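We use cookies to remember your login and to measure traffic. By continuing to browse you accept this. Accept | Settings

Forums > Resumes and Applications > Training and Certificates > Listing a 192-hour certificate by the hour?

Listing a 192-hour certificate by the hour?

flangeface
I'm redoing my resume from scratch and it has gotten to five pages. Before anybody yells, a lot of that is a training section going back to my first shop job, and I know it has to shrink.

The real question is the Celtar certificate. I finished it in April. It's 192 hours, maintenance planning, and I paid $1744 of my own money for it. The completion packet comes with a "resume insert" they want you to paste in word for word. It lists all the modules one after another with hours next to each, and at the bottom it says the program is "recognized by employers in the region." I asked which employers and got a link to the same page I was already looking at.

So do I paste the insert, write my own one-liner, or leave the thing off? I'm applying for a planner job at Idedby, and the posting asks for "relevant certification or equivalent" with no list of what counts.

oldbracket
One line. Name of the program, who issued it, year. Hours if you feel you must.

I read applications for a living for a good while and never once added up somebody's module hours. What I did notice was when three people in the same stack had the identical paragraph. You look like you let the school write your resume for you.

Recognized by which employers, exactly? If they can't name one, that line is advertising and you're carrying it around for free.

tuesdaywelder
Gonna push back on that. I had a line-by-line training list on mine when I got hired at the Ullton plant, and the supervisor went down it with a pen. He wanted to know what was in the hydraulics course and how long it ran. Without hours, a certificate could be an afternoon with a sandwich.

oldbracket
One supervisor with a pen. And did he ask because it was on there, or would he have asked anyway?

tuesdaywelder
How would I know that? I got the job.

oldbracket
Right, and that's my problem with most of the advice in this section. "I did X and got hired" doesn't tell anybody whether X helped. You might have gotten hired in spite of it.

flangeface
OK but I have to send something. Assume I want the hours in because that's most of what I paid for. Would this work:

Maintenance Planning Certificate, Celtar (192 hours). Scheduling, parts forecasting, work order systems.

pinkslip_mod
That reads fine to me. Two things.

Check what the hours are made of. A lot of these programs count "self-directed study" and it can be a big chunk of the total. If Idedby asks how many of those were in a room with an instructor, you want the answer ready and you want it to match the number on the page.

Also check whether it says certificate or certification on the paper. They get used like the same word and they aren't. Usually a certificate says you completed a course. A certification usually means somebody tested you against a standard and you have to keep it current. The posting says certification. I'd leave your line as "certificate" and let them decide about the "or equivalent" part.

flangeface
Just dug out the packet. The document itself says "Certificate of Completion." The insert says "certified planner." Same outfit, same envelope.

oldbracket
There you go. Do not paste that insert.

kelpandgravel
Did the Celtar one two years before you, evening section. Some of it was decent. The work order part was worth showing up for and I still use the binder. The forecasting part was slides somebody read out loud. There was a final test but you could take it as many times as you wanted, so draw your own conclusions.

I had "certified planner" on my resume for a while because of that insert. Got asked in an interview for my certification number. There isn't a number. That was a long quiet minute and I did not get the job, though I can't swear that's why (see, oldbracket, I'm learning).

tuesdaywelder
Ouch. Okay, that one I'll give you. I still say put the hours in.

rma_pending
Dissenting a little from everybody. Why is this going under education at all? If you've been doing planning work already, the certificate is a footnote to the job. I'd put the work first and mention the course inside it. Something like "took over weekly scheduling for the line; completed 192-hour planning certificate." Then a person reading fast sees you do the thing and also studied the thing.

A separate training section with fourteen entries is how you end up at five pages. Half of mine used to be forklift refreshers.

flangeface
I have four forklift refreshers on there. I feel seen.

I do weekly scheduling now but it's not in my title. My title is still Mechanic. I was nervous about claiming it.

rma_pending
You aren't claiming a title. You're saying what you do. If your supervisor would back it up on the phone, write it down.

pinkslip_mod
Agree with that, with the usual caution. Keep the official title on the title line, and put the scheduling underneath as a duty. Someone at the other end may call and confirm the title and dates and nothing more.

For the refreshers, keep the latest one with its expiration. The older ones can go. An expired card doesn't do anything for you.

mossback77
Has anyone here tried the Mofokeng template? It has a training table with columns for provider, hours, and expiration. A guy at the workforce office in Ullton was handing it out. I used it and it looks tidy, but when I uploaded it to a job site all the table cells came out in one long string with no spaces.

oldbracket
Every template looks tidy on the printed page. I'd bet the people handing it out have never uploaded one. Paste your finished resume into a plain text file and look at it. If you can't tell which hours go with which course, neither can whoever gets it.

mossback77
Tried that just now. It says "CPR8First Aid4" in the middle of my employment history. Wonderful.

kelpandgravel
The Mofokeng one is fine if you're handing over paper. I pulled the table out and kept the headings. Took me an evening.

tuesdaywelder
I'm not sold on the idea that everything has to survive being uploaded. Plenty of shops around here still want it on paper at the front desk.

oldbracket
Which shops?

tuesdaywelder
Mine, for one. And I'm not naming the others so you can go cross-examine them.

pinkslip_mod
Easy, both of you. Make a paper one and an upload one if you want to, just keep the facts the same in each.

flangeface
Update. Cut it down to two pages. Training is now four lines: the certificate, the current forklift card, first aid, and my lockout course. Scheduling is under the Mechanic job, first bullet. The insert is in the recycling.

I wrote to Celtar and asked for a breakdown of instructor hours against self-study. The reply said the program is "designed to total 192 hours." Not what I asked. I wrote back.

I'm leaving the number in for now but I'm less happy about it than I was this morning. If the second answer is as slippery as the first one, the hours come out and it goes in as name and year like oldbracket said.

rma_pending
Two pages is good. I'd read it. Is lockout current?

flangeface
Yes, through next year. Should I put the expiration on that one too?

rma_pending
Yes. If you date one card, date them all or somebody wonders about the one you skipped.

kelpandgravel
If they do ever send you the breakdown, post it here. I paid for the same thing and would like to know what I bought. My section was a bit cheaper than $1744 but not by enough to brag about.

Pics below, both from the same afternoon.

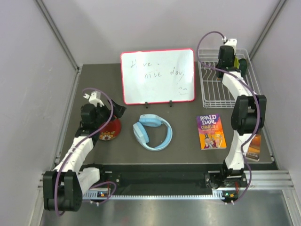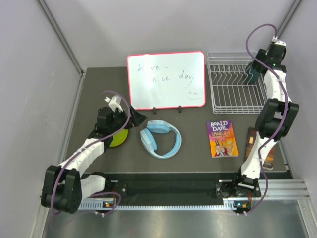 Dark gray table with the two arms

oldbracket
Fine, but I'd still like to hear one employer's name from Celtar. One. They put it in writing that employers recognize it, so somebody over there must have had one in mind when they typed it.

mossback77
Maybe Idedby recognizes it and we all look silly.

oldbracket
Then flangeface should ask them at the interview. Politely, at the end, after the pay question.

flangeface
I might ask the front office before I send it in, just whether they have a list of what they accept. Worst case they say no list. Will report back when I have something.

pinkslip_mod
Leaving this open. Anyone with a Celtar breakdown on paper, from any section, please add it here and don't start a new thread.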